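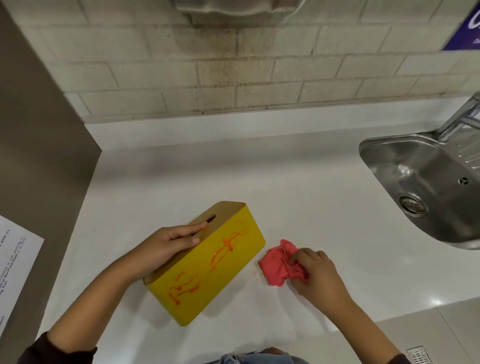 I spent most of last week reading about the checkpoint shooting outside Noltthorpe, and I still don't feel I have it straight. The first reports said two police officers were killed. By evening it was 11 dead, counting the men in the truck, and by the next morning one outlet had dropped the truck altogether. Same road, same night, three versions!

So I called Josefina Quezada, who covered the district for years before moving to the Melnyk desk. Her advice was to go slow on anything that comes from one unnamed official (which was, I'm sorry to say, nearly everything I had open at the time). The provincial spokesman hasn't given a motive and no group has claimed it. Anyone telling you who did it is guessing.
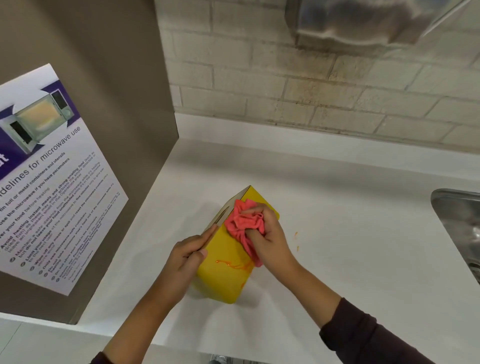 What we do know is that the road to Dosalis has been closed since the attack, and that 237 families on the far side are getting their flour and fuel by the long route through the hills. That's the part I keep coming back to – the shooting gets a headline and the closed road gets a line at the bottom.

Mélanie Ross is putting together a longer piece on the road for our next issue, with interviews from both sides of the checkpoint. If you have family out that way, or you've driven it since September, she'd love to hear from you. Just hit reply and I'll pass it along. We won't print your name unless you tell us to.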